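May 2025

I am still tired from the bus, but I want to write before I forget the words. Today I began the evening course in Greek cooking, in the room above the Papadopoulos bakery in Olilden. My grandmother was Greek and I cannot speak her language, so I thought that I could at least learn her food. 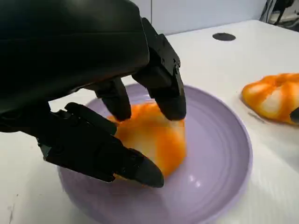
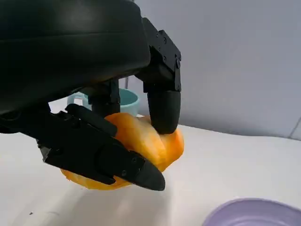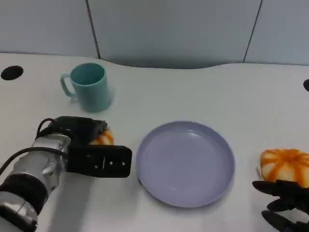
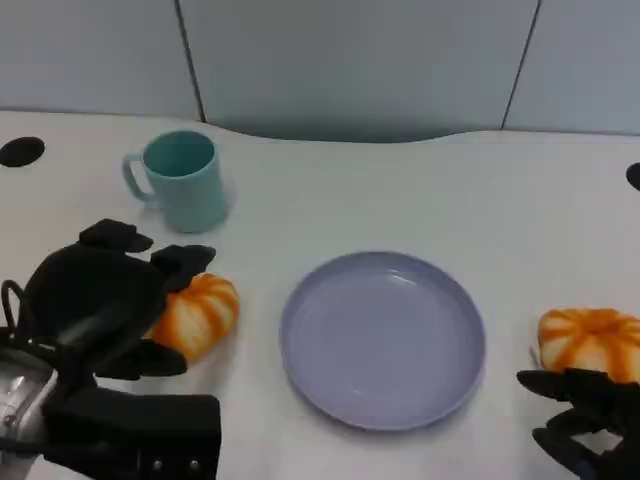
The orange cake

Our teacher is Despina Karagiannis. She talks quickly and I understood maybe half. First we made the syrup, with 300 grams of sugar, a cinnamon stick and the peel of 2 oranges. Mine became too thick - I had left it on the stove while I searched for "simmer" in my dictionary.

The old pastry sheets must be dried and torn by hand. I liked this part very much. My grandmother did the same at her kitchen table in April, before Easter, and she sent the children out to the yard.

I came home on bus 38 with a piece of cake on my knees. It was very sweet. I ate it standing up, then I called my sister and we talked until late. She remembers cloves in the syrup. I don't.

Next week is spinach pie. I must buy dill.

Comments (3)

Carside: My aunt puts cloves too. Your sister is right!

Stolell: Did you use yogurt in the batter? Mine always sinks.

Author: Yes, the thick kind. I will ask Despina why it sinks.

Recent entries
My first winter coat
A letter from my sister
Words I mix up
The market on a rainy day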